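Vestell two-tier cupboard shelf, white

Product code 525

A small free-standing shelf that gives you a second level inside a cupboard, larder or on a worktop. Two white boards on chrome metal legs. It suits dry goods in flat packs — spaghetti, lasagne sheets, rice, noodles — and anything else that tends to end up in a heap at the back.

Details
Boards: white, wipe clean
Legs: metal, chrome finish
Tiers: 2
Assembly: needed, no tools
Delivered: flat, in one box
Guarantee: 2 years

Using it
Put the packs you are working through on the top board and keep spares underneath. The lower board sits a short way off the floor of the cupboard, so you can get a cloth under it. Long packs can be laid front to back, side by side, with the ends facing you. Tall jars and bottles are better next to the shelf than on it.

Check the inside height of your cupboard before ordering. Older kitchen units often have a fixed middle shelf, and you will want space above the top board to lift packs in and out.

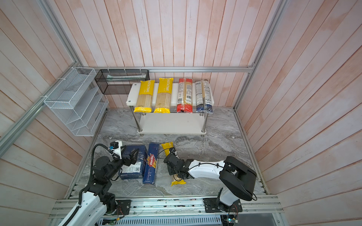

Two-tier shelf with four packs of pasta on the top board. Wire-mesh organiser in white on the left wall, wire-mesh basket in black hanging from the back rail.

Goes with
Malon wire-mesh organiser, white, stepped compartments. Fix to a rail with cable ties (not supplied).
Texier wire-mesh basket, black, long. Hangs from a rail.

Care
Wipe with a damp cloth and dry straight away. Do not use scouring pads on the legs. Not suitable for the dishwasher.

Delivery and returns
Orders placed before 2 pm leave us the same working day. Returns are accepted within 30 days if the shelf is unused and in its box. Spare feet and leg caps can be ordered separately — please quote the product code.

For trade orders of 100 or more, contact Eleri Mostyn in the sales office. The grey version is out of stock until February.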